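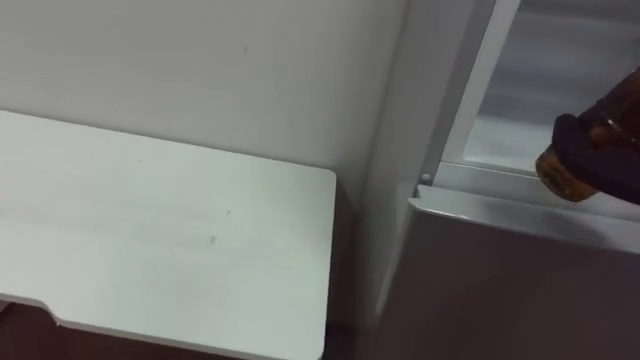

Draltesley-fitout mailing list
Subject: Re: [fitout] gap between side table and fridge, break room
Date: Wed 8 February

On the clearance question, quoting the earlier post:

> The Kellham sheet asks for 8 mm on the hinge side and gives
> nothing for the other side. Do we need a filler strip between the
> table and the refrigerator, or can it stay open? I would
> prefer to close it. Crumbs go down there.

Leave it open. The sheet gives a minimum for the door swing and says nothing on ventilation, but the compressor heat has to go somewhere and the side channel is part of the route. A filler would also have to come out every time the fridge is pulled for cleaning. If crumbs are the concern, run the crevice tool down the slot when the floor is done.

Current position of the table, long edge to the wall:
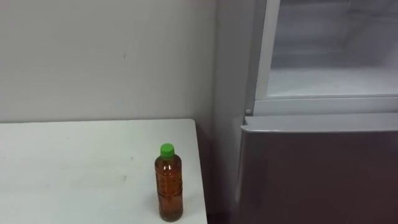

Table end and fridge side, bottle set down near the right edge.

Notes on the arrangement:

The table is not fixed to anything. It was last squared up in June and I expect it to drift again. Check the end against the fridge side at the front and at the back. If the two readings differ by more than 2 mm, move the table and leave the fridge alone.

The grey marks on the top are cosmetic. Use a melamine sponge, damp, light pressure, then a dry cloth. Do not use the Curar degreaser on it; the label excludes matte coatings.

Drinks waiting to go into the fridge can stand on the right end of the table. Keep them back from the corner so that the door can be opened without reaching over them.
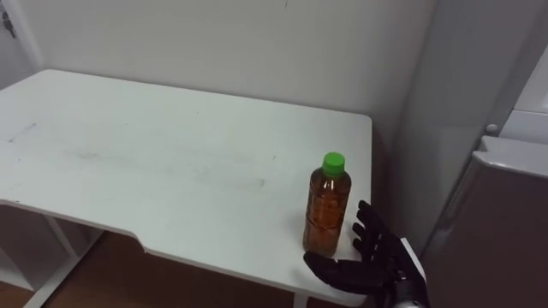

Memon replied off-list that the right end should be kept clear altogether, on the grounds that anything put down there stays there until the weekend, and asked for a tray at the other end. I have no objection to a tray. It needs a lip and a non-slip base, and it should not cover the cutout in the front edge.

Remaining item is the wall. There is a small dark mark above table height that should be filled and touched up before the next repaint. 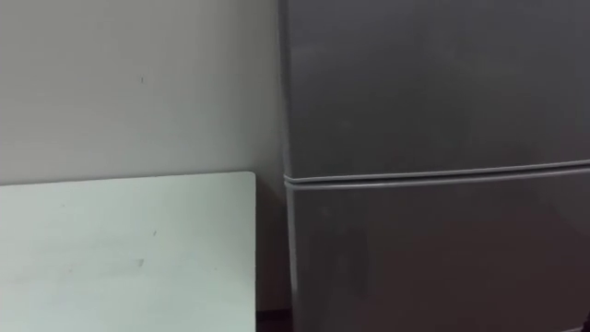
Filler and a 200 grit pad are in the supply cupboard. Touch-up paint is in the same place, shelf 8. Stir it first, the last tin had separated.

I will update the layout sheet when the tray is decided.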